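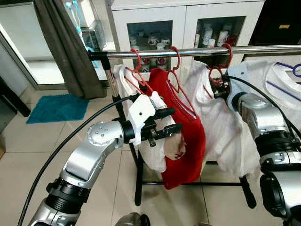 Whites and the red one on the rail, with the cups behind.

Search this site
Type and press enter

Last updated Wednesday, October 10, 2018

I gave up on the tumble dryer in February. The repair quote came to 154 pounds and the machine wasn't worth that, so I have been drying everything indoors on a rack since then. A few people asked how I get on with it, so I'm writing it down.

The rack is a black metal frame with a chrome rail across the top. It stands on the tiles in front of the cupboard where we keep the cups. I tried it in the bedroom first and the carpet smelled damp for a week. Tiles are better. If something drips I put a towel down and forget about it.

Shirts go on hangers straight from the machine. I do the top button up, pull the front edges straight and give the collar a tug. The white one with the navy trim used to come out creased along the trim when I pegged it, and I was ironing it every time. On a hanger it mostly doesn't need it. I use plastic hangers because the wire ones left a rust mark on a pillowcase, which I still haven't got out.

The red thing gets washed separately the first few times and after that I take my chances. I did hang it next to the whites this time. Armelle Charpentier, who used to live upstairs, would have had something to say about that. She kept a whole line just for colours.

Big things are still the problem. A large white item with a lot of cloth in it takes up the middle of the rail and dries last in the folds. I turn it round before bed. Double sheets I don't attempt, they go over the door.

Drying time with the window open a crack is nearly 34 hours for heavy cotton and much less for shirts. In wet weather I leave gaps between the hangers and do a smaller wash. Cathal Tierney wrote to recommend a dehumidifier and I may get one before winter, but I'd like to see what it costs to run first.

Next job is the cupboard. The cups need taking out and the shelves wiping.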